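Orkiritz Adds Baking Mixes With Vegetable Flours to Its Retail Range

FOR IMMEDIATE RELEASE

9 March 2018

Orkiritz, the maker of dry baking mixes sold under the Tondora name, is adding five new mixes to its retail line. Each is made with dried and milled vegetables in place of part of the wheat flour. The mixes go on sale this month in grocery stores that already carry Tondora products and through the company's own web shop.

The five mixes are Parsnip and Ginger Loaf, Sweet Potato Biscuit, Pumpkin Spice Muffin, Carrot and Rye Bread, and Butternut Pancake. All come in 16-ounce bags. The loaf and bread mixes each make one standard loaf. The muffin mix makes a dozen, and the biscuit and pancake mixes can be used a little at a time, with the rest kept in the bag.

Tondora mixes have been sold mostly to bakeries and school kitchens until now, in large sacks. The retail line began with plain bread and pancake mixes. Store buyers asked for something with more flavor that would still work for people who bake once or twice a month and do not keep a full pantry.

What Is in the Mixes

The vegetables are peeled, sliced, dried at a low temperature and milled into a fine powder before they are blended with flour. The powder holds more water than wheat flour does, so the batters look thicker than most home bakers are used to. The instructions on the bag say to let the batter stand before it goes into the pan. Skipping that step gives a crumb that is dry at the edges and heavy in the center.

None of the mixes contain artificial color. The sweet potato and pumpkin mixes bake to a deep orange, and the parsnip loaf stays close to the color of a plain white cake. Sugar has been kept low in the biscuit and bread mixes so that they can be served with soup or eggs. The loaf and muffin mixes are sweeter and are meant for breakfast or dessert.

All five mixes contain wheat. The rye bread mix also contains rye and barley malt. The pancake mix contains dried buttermilk. The other four have no milk or egg in the bag, and the instructions give amounts for both dairy milk and unsweetened plant milk. Full ingredient and allergy information is printed on the back of each bag and listed in the web shop.

How the Recipes Were Developed

Work on the mixes started with a parsnip cake that had been on the menu at Lakatos, a lunch counter that buys its flour from Orkiritz. The counter made the cake with fresh grated parsnip, which changes a great deal from one box to the next. In fall and early winter the cake came out wet. By January it was often dry, and the cooks were adding milk by eye.

The Orkiritz test kitchen tried the same cake with dried parsnip and got a steadier result. From there the kitchen moved on to other vegetables. Beets were tried and dropped, as were spinach and celery root. Beets lost most of their color in the oven, and the spinach loaf did well with testers only when cheese was added, which did not suit a dry mix.

In total the kitchen baked 74 trial batches before the recipes were settled. The later batches were made in ordinary home ovens and in the kinds of pans most people own, including thin metal loaf pans and glass dishes. Baking times on the bags are given for both. Glass needs a slightly lower oven and a longer bake.

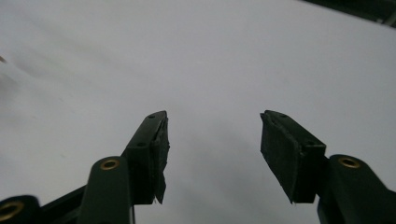 Baking Notes for Home Cooks

The mixes need only eggs, oil or melted butter, and milk or water. A few points from the test kitchen:

Measure the liquid first and add the mix to it. The vegetable powder can clump when liquid is poured on top.

Stir until no dry streaks are left, then stop. The biscuit mix in particular turns tough with too much stirring.

Let the loaf cool in the pan before turning it out. It slices best the next day. Wrapped, it keeps for several days at room temperature, and it freezes well in slices.

For the rye bread, use water that is warm to the touch. The yeast comes in a separate packet inside the bag. The dough is sticky and does not need kneading, but it should be covered while it rises.

The pancake mix can be thinned with extra milk for crepes or used thick for waffles. Leftover batter should be kept in the refrigerator and used by the next day.

Chopped nuts, raisins and chocolate chips can be added to the loaf and muffin mixes. Orkiritz suggests adding no more than a small handful per batch, as heavy additions tend to sink.

Recipes and Meal Planning

Recipes for all of the new mixes will be posted in Planuser, the company's free online meal planner. Users can add a recipe to a week's menu and get a shopping list that leaves out items they have marked as already in the kitchen. Recipes at launch include a savory sweet potato biscuit with scallions, a layered parsnip cake with cream cheese frosting, and a baked pancake with apples.

Planuser users may also send in recipes of their own. Those chosen will be tested in the Orkiritz kitchen and posted under the sender's name. Recipes should use at least one Tondora mix and should not have been published elsewhere.

Price and Availability

Prices are set by each store. In the web shop, bags are sold one at a time or as a set containing one of each mix. Orders for the set will ship in a single box. Bakeries and school kitchens can order the carrot and rye bread mix and the pancake mix in sacks through their usual sales contact. The other three mixes will be sold in retail bags only for the present.

Stores that would like samples for tastings can request them through the trade page of the Orkiritz website. Sample bags come with printed instruction cards and an ingredient sheet for the tasting table.

About Orkiritz

Orkiritz makes dry mixes for bread, cakes, biscuits and pancakes. Its products are sold to bakeries, school kitchens and restaurants, and to home bakers under the Tondora name. The company also runs the Planuser meal planner.

Press Contact

Orkiritz Press Office
Product photos, label files and recipe cards are available on request through the press page of the company website.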